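Préhenseurs : pour des essais comparatifs sur matières souples

Tribune de Helmi Rissanen, responsable des essais, laboratoire Nistura

Le choix d'un préhenseur se fait encore, dans la plupart des ateliers, à la lecture d'une fiche technique : course des doigts, force de serrage, masse embarquée. Ces données sont établies sur des pièces rigides. Elles renseignent fort peu l'exploitant qui doit saisir une housse, un drap ou un coupon de tissu.

Notre laboratoire a comparé en septembre deux préhenseurs, fournis par Drudent et Darkico, montés sur le même bras et pilotés par le même contrôleur. Chacun a effectué 800 saisies. Le protocole, rédigé par Zerrin Çetinkaya, imposait 15 positions de départ et interdisait tout réglage en cours de série. L'écart entre les deux matériels s'est révélé modeste. Celui que nous avons mesuré entre deux emplacements de la caméra, à préhenseur identique, était nettement plus important.

Ce résultat devrait conduire les acheteurs à revoir leurs cahiers des charges. La caméra y figure le plus souvent en annexe, au titre des accessoires, alors qu'elle conditionne la qualité de la saisie. Il convient en outre que les fournisseurs publient des images prises depuis le poignet, dans les conditions réelles d'emploi. Un tissu clair, éclairé de façon inégale, y offre peu de repères : les plis s'y devinent à de faibles variations d'ombre, et l'outil lui-même occupe une part notable du champ.
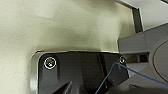 Ce que nous demandons

En premier lieu, que tout essai de préhension mentionne la position de la caméra, l'éclairage et le cheminement des câbles. En second lieu, que les échecs soient publiés au même titre que les réussites, avec les images correspondantes.

On nous objectera le coût de telles campagnes. Il est réel, mais il demeure inférieur à celui d'une cellule mal spécifiée, qu'il faut reprendre après sa mise en service. Nistura tient son protocole à la disposition des fabricants et des intégrateurs qui souhaiteraient le reproduire ou le contester.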